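Subject: Re: [kallio-knitters] Sewing up sweaters, what am I doing wrong?

On Sunday, Marge wrote:
> I have knit the whole Bralau cardigan and now it's been sitting in
> a bag in pieces since February. Every time I try to sew the side
> seams they pucker. Do I need a special thread? Should I just give
> up and use the machine?

Oh Marge, please don't give up on it! I had a pullover in a bag for almost 5 years (navy, cables, my husband had stopped asking) and when I finally sat down with it, the seams took me 2 evenings.

First thing, you don't need a special thread. I use the same yarn I knit with unless it's a fluffy single that pulls apart, and then I dig out a smooth sock yarn in a close color. My mother swore by Lernum darning wool and I still have a card of it from 1974, but I don't think you can buy it anymore.

The puckering is almost certainly tension. You're pulling every stitch snug as you go, right? I did that too. Leave them loose like a little ladder for an inch or so, then draw the yarn up gently and give the seam a tug lengthwise. If it won't stretch, you've gone too tight. And block the pieces before you start!! I know it's boring. Do it anyway.

Use a blunt needle, pin at the hem and the underarm first, and work in daylight if the cardigan is dark.

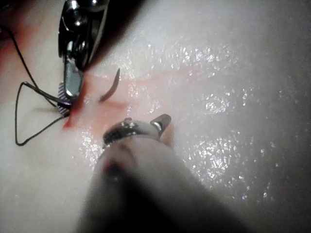

Posted by Aldana Zapata to kallio-knitters

On the button bands, I'd do those last, after the side seams and the sleeves. The Idum pattern has you pick up stitches before you seam anything and I've never liked how it came out, but Ruth loves it that way, so maybe she'll chime in.

Bring the bag along to the next meetup if you want and we can do one side together. Also, does anyone still want the 200 gram cones of gray? They're taking up my whole closet shelf.

Aldana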